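Reading time: 4 minutes

# Nimdale bench-tidy notes

Hello! This is the README for the Nimdale folder, and I've tried to write it the way I'd explain it to you over a cup of tea. It's a set of pictures and short notes about putting things away on a workbench: pliers, packets, baskets, trays, that kind of thing. I got interested in it because my own bench was a disgrace and I wanted to know what a messy table looks like on its way to being a tidy one.

There are 130 layouts in the folder. A layout is one arrangement of the table, with a picture and a text note to go with it. Of those, 71 have pliers in them, and those are the ones I'd look at first if you only have ten minutes (they're also the ones I fussed over most).

## What's in the folder

- `layouts/` has the pictures, one per layout
- `notes/` has a plain text file for each picture, same name, different ending
- `wordlist.txt` is the list of what we call things, please read it!
- `old/` is leftovers from May, which I keep meaning to sort out

The notes are short. Most are a couple of lines saying what's on the table and where I think it ought to go. A typical one reads:

 pliers: yellow tray
 packets: red basket
 black basket: spare, leave empty

I wrote most of them and Stefaniia Tymoshchuk did the rest. You can tell hers by the full stops.

## What we call things

We argued over this more than anything else. Stefaniia wanted "bin" for every container and I wanted to keep them apart, and in the end I won because I was the one typing. So:

**Basket** means mesh sides, any colour. The black one and the red one are both baskets.

**Tray** means shallow and solid. The yellow one is a tray even when a note from `old/` calls it a bin. Sorry about that.

**Packet** is any small flat package. We don't say what's inside, and if you find a note that does, it's a guess and you can cross it out.

**Pliers** are counted in pairs, as you would in a shop. Orlando Giraldo pointed out that my first batch of notes said "a plier" all the way through, and I have now fixed every one of them — I think.

## Where things go

The rule I use is tools in the tray, packets in a basket. It's not a clever rule, but it's the one I can remember with my hands full. Pliers want something shallow so you can see which way round they are before you pick them up, and they're a pain to fish out of a deep basket once the handles get hooked in the mesh. Packets don't mind being piled up.

Stefaniia's way is to sort by how often you reach for a thing, so everyday bits go nearest you and the rest goes to the back. I tried it for a bit on my own bench at home and kept losing the scissors. Her notes that follow this way have `reach` on the first line. Mine don't have anything on the first line, they just start.

A few layouts could go either way and I've left both notes in. Please don't merge them! The disagreement is the bit I find most useful.

## Things I know are wrong

- 5 notes have left and right swapped. I found them once, didn't write down which, and haven't found them again.
- 2 layouts have the same number. They're different tables, so I've stuck an `a` and a `b` on the end.
- "Yellow" covers everything from custard to mustard. If you care about shades this isn't the folder for you.
- Something half in a basket gets written down as in the basket. Orlando hates this.

## Using it

Help yourself for anything you like, teaching included. I'd love a mention of Nimdale and a quick hello if you do something fun with it. If you rename files, rename the note along with the picture, or the pairs come apart and it's a misery to put them back together (ask me how I spent my bank holiday).

If you want to send extra notes, keep to the word list, keep them short and put your initials at the bottom. A new way of sorting is very welcome. Colour order, size order, whatever your gran did with her cutlery drawer, I'll take it.

Last tidied up on Monday, November 18, 2024.

We use cookies to remember your reading settings. Accept | Manage

Contact | © 2024 Nimdale | Back to top

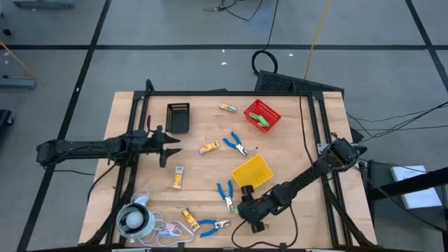
Three pairs of pliers, the yellow tray and both baskets, on the table.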